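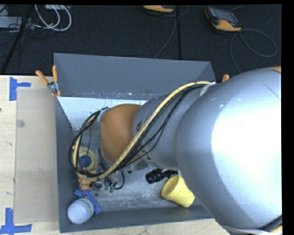 Gray bin on the wood tabletop, arm over it.

December 20, 2025
Bin notes, Wemitz bench

Went over the gray bin before the January packing run. The floor is scratched across the open area and has whitish scuff marks. The far wall has small scuffs and pale specks low down along its edge. I tried a damp cloth and then a plastic scraper on a patch of the scuffing. The cloth took off a little dust and nothing else. The scraper made no difference either, so I am treating the marks as wear and leaving them.

There is a small round dark-rimmed spot on the floor toward the left. Did not test it. Check with a fingernail next time the bin is empty and note whether it is a stain or a pit.

The Lundness bin is the same outside size but has straighter walls. The slope on ours costs some usable floor, and flat items pushed up to the far side tend to ride up on it. Keep small parts toward the middle.

Load: the supplier sheet gives 199 N for the rim and 1,000 N spread over the floor. We are well under both with the Dalgleish parts. Bin shifted 2 mm on the tabletop over the last full set, measured against the pencil line at the near left corner. Rubber feet would fix it. Two strips of the thin mat from the Staken box should also do, and we already have those.

To do
Cut mat strips, fit under near and far edges.
Redraw the pencil line after fitting.
Weigh the bin empty, the figure in the old notebook is illegible.
Ask stores if a spare in the same gray is still on the shelf.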